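여름 정리 편지, 그리고 통 하나 이야기

2020년 8월 23일 일요일

안녕하세요, 마나즈 나자피(Mahnaz Najafi)예요. 다들 더위는 잘 넘기고 계신가요? 저는 어제부터 선풍기를 발밑에 두고 살아요. 원래 이번 호에는 베란다 화분 이야기를 쓰려고 했는데, 바질이 죄다 꽃대를 올려버리는 바람에 쓸 말이 없어졌어요(꽃은 예쁘더라고요, 잎은 이제 못 먹겠지만). 그래서 방향을 틀어서, 지난번에 답장이 제일 많이 왔던 주제로 다시 돌아갑니다. 잡동사니 통이요!

지난 호에서 제가 "집집마다 갈 곳 없는 물건이 모이는 통이 하나씩 있지 않나요?"라고 여쭤봤잖아요. 답장이 정말 쏟아졌어요. 서랍파, 바구니파, 현관 신발장 맨 위 칸파, 심지어 안 쓰는 전기밥솥 속에 모은다는 분도 계셨어요. 그 밥솥 이야기는 읽다가 커피를 뿜을 뻔했고요. 밥솥을 버리려고 열었다가 여권을 찾으셨다니, 저는 그날 밤에 괜히 우리 집 여권이 제자리에 있나 확인했답니다.

저는 통파예요. 그중에서도 금속 통이요. 처음부터 그랬던 건 아니고, 한동안은 천으로 된 수납함을 썼어요. 브리리무스(Bririmus)에서 나온 회색 접이식이었는데, 모양은 정말 마음에 들었거든요. 선반에 딱 넣어두면 거실이 갑자기 어른의 집처럼 보이는 그런 물건이에요. 그런데 드라이버 하나, 건전지 몇 개, 반쯤 남은 풀 하나를 넣기 시작하니까 바닥이 축 처지고, 뭐가 새기라도 하면 천이 그걸 그대로 다 마셔버려요. 딸기 시럽이 샌 여름이 있었는데 그 수납함은 그걸로 끝이었어요. 개미가 먼저 알더라고요.

그 뒤로 플라스틱도 써봤고요. 플라스틱은 나쁘지 않아요. 가볍고, 씻기 쉽고, 값도 싸고요. 다만 저는 뚜껑 있는 걸 샀다가 망했어요. 뚜껑이 있으면 그 위에 뭘 올려놓게 되고, 올려놓으면 안 열게 되고, 안 열면 새로운 잡동사니 통이 그 옆에 또 생겨요. 우리 집 세탁실에는 그렇게 생긴 통이 층층이 쌓여 있었어요. 이삿짐 옮겨주시던 분이 "이건 뭐예요?" 하고 물으셨는데 저도 대답을 못 했고요.

그래서 지금은 뚜껑 없는 금속 통에 정착했습니다. 훤히 보이고, 닦으면 닦이고, 긁혀도 그러려니 하게 돼요. 새것일 때 번쩍번쩍하던 바닥에 첫 흠집이 났을 때는 속이 조금 쓰렸는데, 흠집이 열 줄쯤 되니까 오히려 마음이 편해지더라고요. 막 써도 되는 물건이 집에 하나쯤 있다는 게 꽤 좋아요.
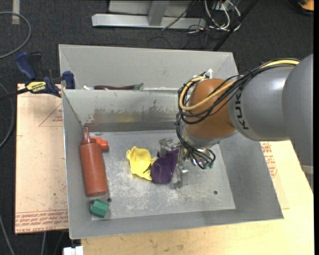
정리와 살림

바닥이 저렇게 긁히고 뿌옇게 닳은 회색 금속 통을 보면 저는 일단 반가워요. 물건이 많이 드나든 통이구나 싶어서요. 그리고 내용물 좀 보세요. 불그스름한 갈색 소스통 같은 짜는 병, 짧은 배관 이음쇠처럼 생긴 주황빛 빨강 플라스틱 조각, 귀퉁이 쪽에 초록색 각진 토막 하나. 거기에 짙은 보라색 컵 비슷한 것과 가장자리가 물결치는 샛노란 것까지! 서로 아무 상관이 없는 물건들이 한 바닥에 있는 거, 이게 바로 제가 말하는 잡동사니 통의 정수거든요.

이런 조합을 앞에 두면 저는 늘 같은 순서로 손이 가요. 거창한 방법은 아니고, 몇 년 하다 보니 굳어진 버릇이에요. 궁금해하신 분들이 계셔서 이번에 좀 풀어볼게요.

먼저 뾰족한 주둥이가 달린 짜는 병부터 꺼냅니다. 무조건 첫 번째예요. 케첩이든 물감이든 접착제든, 짜는 병은 통 안에서 제일 위험한 손님이에요. 딸기 시럽 사건 이후로 저는 이런 병을 눕혀서 보관하지 않아요. 꺼내서 뚜껑을 꾹 눌러보고, 주둥이를 휴지로 감싸서 한 번 닦고, 유리컵에 세워둡니다. 사진 속 병처럼 주둥이에 고리 모양 끈이 달린 종류 있잖아요? 저는 마개가 끈으로 붙어 있는 병을 정말 좋아해요. 마개만 따로 굴러다니는 일이 없으니까요. 우리 집 부엌 서랍에는 주인을 잃은 마개만 모아둔 작은 접시가 있는데, 솔직히 그 마개들이 제 병을 다시 만난 적은 거의 없습니다.

그다음은 부품처럼 생긴 것들이에요. 이게 제일 어려워요. 짧은 관 같은 거, 꺾인 거, 끼우는 거. 어디서 빠진 건지 도무지 모르겠는데 버리면 반드시 다음 주에 필요해지는 물건들이요. 저는 이런 건 지퍼백에 하나씩 넣고, 발견한 장소를 종이에 적어서 같이 넣어둬요. "세면대 밑", "차 트렁크", "모름, 8월". 마지막 게 제일 많습니다. 그래도 장소가 적혀 있으면 나중에 세면대가 이상할 때 그 봉지부터 열어보게 돼요. 작년에는 그렇게 해서 샤워기 연결 부위에 맞는 걸 찾았고, 그날 하루 종일 우쭐했어요.

토막이나 블록 같은 작은 장난감 조각은 세 번째예요. 조카가 왔다 가면 꼭 한두 개씩 나와요. 소파 밑에서 하나, 슬리퍼 안에서 하나(이건 발로 찾게 되죠). 저는 현관 옆에 작은 유리병을 두고 조카 물건만 모아요. 다음에 올 때 병째로 건네면 아이가 보물이라도 받은 것처럼 좋아해요. 언니는 별로 안 좋아하고요.

그리고 컵이나 그릇 비슷한 것들. 이건 통에 두지 말고 원래 방으로 돌려보내야 하는데, 말처럼 쉽지가 않더라고요. 저는 컵처럼 움푹한 물건만 보면 그 안에 또 뭘 담고 싶어져요. 압정, 고무줄, 동전. 그러다 보면 통 안에 작은 통이 생기는 거예요. 요즘은 움푹한 물건이 보이면 일단 뒤집어 놓아요. 뒤집혀 있으면 못 담으니까, 다음번에 지나가면서 부엌으로 가져가게 돼요.

마지막으로 이름을 모르겠는 것들이 남아요. 노랗고 구불구불하고 가운데가 얕게 파인 무언가. 접시인지, 꽃인지, 장난감인지. 저는 이런 물건을 식탁 위에 하룻밤 올려둡니다. 아침에 밥 먹으면서 보면 가족 중 누군가가 꼭 "어, 이거 여기 있었네" 해요. 아무도 아는 척을 안 하면 한 번 더 하룻밤. 그래도 주인이 없으면 나눔 상자로 갑니다. 딱 이틀 밤만 줘요.

통 닦기, 짧게

지난번에 금속 통은 어떻게 닦느냐고 물어보신 분들이 계셨어요. 저는 별거 안 해요. 내용물을 다 꺼내서 신문지 위에 펼쳐놓고, 빈 통을 들고 나가서 톡톡 털고, 미지근한 물에 주방세제를 조금 풀어서 부드러운 행주로 문지릅니다. 거친 수세미는 쓰지 마세요. 흠집이야 이미 있으니까 괜찮지 않나 싶어서 저도 한번 박박 문질러봤는데, 긁힌 자국 사이에 때가 더 잘 끼더라고요. 모서리 안쪽은 안 쓰는 칫솔이 최고예요. 그다음엔 마른 수건으로 닦고 뒤집어서 세워두기. 요즘처럼 습한 날에는 물기가 남으면 모서리부터 녹이 올라오니까, 저는 선풍기 앞에 5분쯤 세워둬요. 제 발밑 선풍기를 잠깐 양보하는 거죠.

끈적한 자국이 남았을 때는 식용유를 휴지에 살짝 묻혀서 문지른 다음 세제로 다시 닦아보세요. 스티커 자국도 이걸로 거의 해결됐어요. 서스티어(Sustier) 세정제를 쓰신다는 분도 계셨는데, 저는 향이 조금 세게 느껴져서 창문을 다 열고 썼습니다. 향에 예민하지 않으시면 괜찮을 거예요. 병도 예뻐요. 병이 예쁘면 싱크대 위에 내놓게 되고, 내놓으면 쓰게 되니까 그것도 무시 못 해요.

통 크기는요

이것도 많이 물어보셨어요. 저는 두 팔로 안아서 혼자 옮길 수 있는 크기까지만 권해요. 더 커지면 그건 통이라기보다 가구예요. 한번 자리를 잡으면 안 움직이고, 안 움직이면 뒤쪽에 먼지가 쌓이고, 그 먼지 속에서 또 뭐가 나옵니다. 깊이도 중요해요. 너무 깊으면 바닥이 안 보여요. 바닥이 보여야 "아, 이만큼 찼구나" 하고 비울 생각이 드는데, 깊은 통은 늘 반쯤 빈 것처럼 느껴져서 계속 넣게 돼요.

제 규칙은 딱 하나인데요, 바닥이 안 보이면 그 주말에 비우기. 급한 날은 반만 비워요. 그럴 땐 남은 반을 한쪽으로 밀어두고, 비운 쪽 바닥만이라도 보이게 해둡니다. 지난주가 그랬어요. 비우다가 오래된 사진 봉투가 나와서 바닥에 주저앉아 그걸 다 봤거든요. 수박을 든 아빠 사진이 있었는데 수박이 아빠 머리보다 훨씬 커서 한참 웃었어요. 정리는 그날 거기서 끝났습니다.

통을 어디에 두느냐도 은근히 중요해요. 저는 복도 끝에 뒀다가 결국 부엌과 거실 사이로 옮겼어요. 복도 끝까지 걸어가는 게 귀찮아서 물건이 죄다 식탁에 쌓였거든요. 자주 지나다니는 길목에 있으면 손에 든 걸 휙 넣고 가게 되고, 오가면서 하나씩 꺼내 제자리로 보내기도 편해요. 다만 발에 차이지 않게 벽 쪽으로 바짝 붙여두세요. 금속 통은 새끼발가락에 자비가 없습니다.

독자 편지에서

수르두(Surdu)로 이사하신 분이 새집에서는 잡동사니 통을 절대 안 만들겠다고 다짐하셨는데, 80일 만에 항복하셨다고 편지를 주셨어요. 꽤 오래 버티신 거예요! 저 같으면 이삿날 저녁에 항복했을 거예요. 이삿짐 테이프를 어디에 둘 건데요. 첫 번째로 들어간 물건은 전 주인이 두고 간 커튼 고리였대요. 저희 집 통에도 커튼 고리가 있어요. 우리 집에는 커튼 봉이 없는데 말이에요.

또 다른 분은 통 안에 계란판을 깔아보라고 하셨어요. 작은 나사나 단추가 칸칸이 들어가서 좋다고요. 당장 해봤는데 나사에는 정말 딱이었고, 조금만 큰 물건을 던져 넣으면 계란판이 찌그러져요. 종이로 된 것 말고 플라스틱으로 된 걸 쓰면 좀 더 버틸 것 같아서 이번 주에 다시 해보려고요. 결과는 다음 호에 적을게요. 계란도 부지런히 먹고 있습니다. 장조림, 계란찜, 또 장조림.

물건에 전부 이름표를 붙이신다는 분도 계셨는데, 존경합니다. 저는 이름표 기계를 사서 두 개 붙이고 기계를 잃어버렸어요. 그 기계도 언젠가 어느 통에선가 나오겠죠.

다음 호 예고랄까요

다음에는 트로텔(Trotel) 벼룩시장에 다녀온 이야기를 쓰려고 해요. 날이 좀 선선해지면 갈 생각인데, 손잡이 달린 낡은 양철통을 하나 찾고 있거든요. 집에 통이 더 필요하냐고요? 아니요. 그래도 손잡이가 달렸으면 이야기가 다르죠. 혹시 비슷한 걸 보신 분은 어디서 보셨는지 알려주세요.

그리고 여러분 통 안에서 나온 제일 이상한 물건, 계속 받고 있어요. 이 메일에 그대로 답장하시면 저한테 옵니다. 사진도 좋고 한 줄도 좋아요. 싣고 싶은 편지는 먼저 여쭤보고 실을게요. 바질 꽃 따러 갑니다. 더위 조심하시고, 물 많이 드세요!

마나즈 드림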